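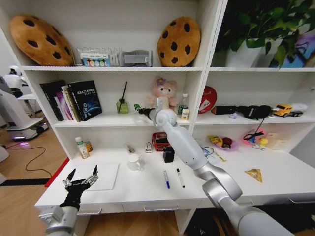

Figure 3. Shelving unit with two cookie-shaped cushions, a wire file rack and a potted plant.

4.2 Who turned up, and who told us so

I spent most of June going through the crowd numbers for the Borkeck bridge marches, and I want to be open about how messy they are. The organizers put out one figure, the town put out a lower one, and the local paper printed both in the same paragraph without picking a side (I can't really blame them!). So I stopped trying to settle the headcount and looked at the people who had signed our contact sheets instead.

We had 1442 names. I wrote to all of them, and 300 sent back a full survey, which made me very happy, because my last mail survey in Wemitz did a lot worse. The questions were simple: how did you hear about the march, who did you come with, and did you vote in the last town election? I left out party membership after the pilot round, when people kept skipping that page and then giving up on the rest.

What surprised me most was the second question. I had gone in expecting plenty of people on their own, the kind who see a post and just go, but only 58 of the 300 came alone. Everyone else named a partner, a coworker, a parent, a neighbor – one person wrote in "my whole choir." Kuster looks quite different on this point, and I come back to it in Section 5.

I also did 60 phone calls with people who had returned the survey, mostly after dinner, when they had time to talk. Those calls are where the quotes in Table 2 come from. I typed them up myself and coded them in two passes, a month apart, and where my two passes disagreed I went with the second one. A stricter reader may want an outside coder here, and that's fair. One more caution: folks who sign a sheet at a march probably like being asked about it, so please don't read these shares as true for the whole crowd.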